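Dust talk – speaker notes
Village hall version, the long one. Slides optional, can do it without if the projector is off again.

Start straight in, no thank yous till the end.

Opening: hands up who dusted something this week. Hands up who dusted it because someone was coming round. (pause, let them laugh, or don't wait too long if they don't)

Then: tonight is the stuff on top of the wardrobe. Where it comes from, where it goes, why black things show it worst, what to do about it if you look after old objects. I look after a small collection and I have spent more of my working life on dust than on anything that's in the cases.

WHAT IT IS

Old line that dust is mostly skin. Say it, then knock it down. Depends on the house. Bits of cloth, grit from shoes, pollen, soot, paper fibre, crumbs, hair, insect parts, yes some skin. Bedroom – mostly cloth. Hallway – mostly grit. Kitchen – all of it plus grease, so it sticks.

Museum store is different again. Cardboard. Every box you open and shut sheds a bit. I used to think our store was dusty because of the road outside. It was our own boxes.

Story of the Lysenko room. Named after the family who gave us the house, still called that on all the keys. Shut for a winter, blinds down, door taped. Went back in and there was a skin of grey on every flat surface. Where had it come from? Ceiling. Old distemper coming down as powder, too fine to see falling. So a shut room is not a clean room. Worth repeating that, people write it down.

WHERE IT SETTLES

Three things to get over here, don't rush:

It falls. Big bits fast, small bits very slowly, hours for some of them. So if you sweep a floor at nine and dust the shelves at half past, you're dusting shelves that will be dusty again by lunch. Floors first, long gap, then shelves. Or wet mop and skip the gap.

It follows air. Look at the wall over a radiator. Warm air goes up, carries dust, brushes the cool wall and leaves a grey fan. Same round a badly fitted door, you get a dark line on the carpet edge where the draught goes under.

It likes a ledge. Picture rails, tops of frames, mouldings, lampshades with pleats. Anything with folds.
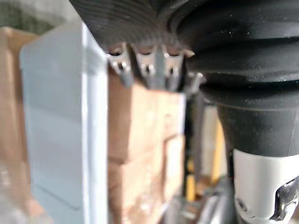

Folds are the worst thing to clean, full stop. Concertinas, old camera bellows, pleated shades, accordion, paper fans. Every fold has a top and a bottom, and the top catches while the bottom stays quite clean. On matte black rubber with ridges, as in the picture, the dust shows as small pale specks, more of them on the lower folds over to the right. On a cream lampshade the same amount would go unseen for a year. So ask the room: is the black thing dirtier or do you just see it better? Mostly you just see it better. Which is why I tell people with pale furniture not to feel smug. Cleaning folds – soft brush, one fold at a time, brush along it and never across, vacuum nozzle held nearby with a bit of net over the end. Do not use a cloth. A cloth pushes it into the bottom of the fold and it stays there till you die.

(if someone asks about canned air: no. Blows it further in and onto the next thing.)

THE COUNT

We did a count. Sticky cards, left flat on shelves, then looked at under a low power microscope. Shigeru Sakamoto did the looking, he has the patience, I do not. One card by the front door, one at the far end of the long gallery.

Front door card after a month: 321 specks in the marked square. Far end of the gallery, same size square, same month: 16.

Let those two sit up on the board for a bit. Same building, same air, same cleaner. The difference is feet and coats. People shed as they walk and they shed most in the first few yards, when the coat comes open and the umbrella gets shaken.

So what we changed: bigger doormat, a really long one, so you get several steps on it each side. Coat pegs moved to the porch. And the textiles, which had been by the door as they're the thing people come for, went to the far end.

Grumbles about the coats. Still grumbles about the coats.

We did it again in August, windows open, and the gallery number went up a fair bit. Pollen, Shigeru says, he could see the shapes. Haven't got that figure to hand, don't make one up if asked.

WHY BOTHER

Someone always asks this so get in first. Isn't it harmless? Mostly looks bad, yes. But

– it holds damp. Dust on metal plus a muggy week and you get tiny rust spots under each speck
– insects eat it. Carpet beetle grubs live very happily along a skirting board and then move on to your good rug
– it scratches. Grit in a duster is sandpaper. Most of the wear on old polished tables is from people looking after them
– it sets. Leave it long enough in a damp room and it bonds on, then you need someone with a swab and a month free

That last one: tell the Mastedau clock. Long case clock, came to us from Mastedau with the top of the hood untouched for what we think was about 2 generations. Looked like grey felt. We thought it was felt. Lifted a corner with a spatula and it came up in one peice, like a bath mat. Wood underneath perfect. The bit round the edge where someone had been reaching up and wiping every spring was scratched to bits.

Don't draw the wrong lesson, somone always says so I should leave it then. No. Clean it gently and not very often.

HOW TO DO IT AT HOME

Practical bit. They'll have been waiting for this.

Dry soft brush for anything carved, painted, gilded or folded. Pony hair if you can get it, a big make-up brush if you can't. Wash the brush. Everyone forgets to wash the brush.

Slightly damp cotton for plain sealed surfaces only. Slightly means you can't wring anything out of it.

Feather dusters – bin. A broken feather has a sharp end.

Spray polish – once a year if you must. It leaves a film and the film catches more dust. I know it smells nice.

Books: hold shut, brush away from the spine, top edge first. Never bang two together out of the window, my grandmother did this and it is how half her bindings went.

Top to bottom. Always top to bottom. Then go and have a cup of tea and come back for the floor. (yes I said floors first earlier, for shelves of delicate things. In an ordinary room do it top to bottom and mop at the end. Explain this properly, last time two people argued about it over the biscuits.)

Vacuum with a decent filter. Old one with a split bag is just a machine for moving dust from the floor to the curtains.

THE BIT ABOUT CASES

Cut if short of time.

Case seals. Old cases leak at the hinge side, every time. Hold a strip of tissue to the gap and shut the door on it, if it pulls out with no drag there's your leak. We used a strip from Terkico on the big cases, went on fine, corners needed doing again. The Numwood cabinets are tighter but then smells build up inside, so we leave them open for an hour now and then with nobody walking about.

A case that leaks a little, evenly, through a filter, is better than one that's tight on three sides and gaping on the fourth.

QUESTIONS – likely ones

Air purifiers? Help a bit in a small room. Won't touch what has already landed.

House plants? Don't clean the air to speak of. Do collect dust on the leaves. Wipe them.

Pets? I have two cats. Next question.

How often? Depends on the room. Put a bit of black card on a shelf and look at it each morning till it bothers you. That's your answer.

Is it true about the skin? (told you)

Finish: thank the hall, thank Shigeru for the counting, cards and brushes on the back table for anyone who wants to try the black card thing at home. Take the sticky ones back with me, they're not spares.

Lights off by half past nine.

Contact: ask at the front desk or write to the collection office | © the author, share freely with credit | Back to top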